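Losell Folding Cell — Fault Review Meeting
Minutes, Oct 3, 2026
Present: cell operations, controls, safety, and two guests from Partington
Agenda: right arm stop fault; cable routing; restart plan
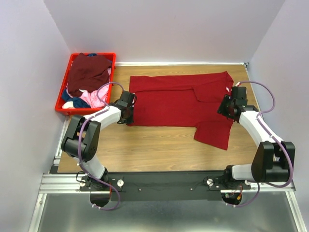
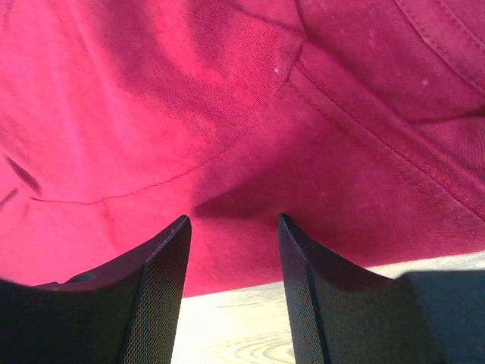 1. Right arm stop fault. Controls opened with the good news, and it really is good news: we finally have a fault we can repeat! In the last run of 83 folds the right arm froze 12 times, each time with the gripper closed, and the log gave the same lost-signal code every time. Fundine's new logger caught all of them, which the July version never managed. The suspect is the wrist cable. Both arms carry theirs in a purple sleeve held with small white ties, and the right one swings out in a wide arc around the elbow before it comes back to the base. Controls thinks the arc pulls on the connector at full reach. Safety would like the open housing at the right mount covered before anyone runs the arm again, and everyone agreed on the spot.

2. Release after a stop. A frozen gripper holds on to the cloth, and on two of the stops an operator reached in to free it with the power still on. No injuries. From now on: stop button, power off, wait 20 seconds, then hands in. Partington uses the same rule and was happy to share its wall card — thank you!

3. Software. Histari has a patch that opens the fingers on signal loss. Great idea, but safety wants to see it tested on the left arm first. Not approved yet.

Actions
Controls: swap the right wrist cable, reroute the sleeve, repeat the 83 folds.
Safety: cover for the housing, wall card by the stop button.
Operations: no unattended runs until both are done.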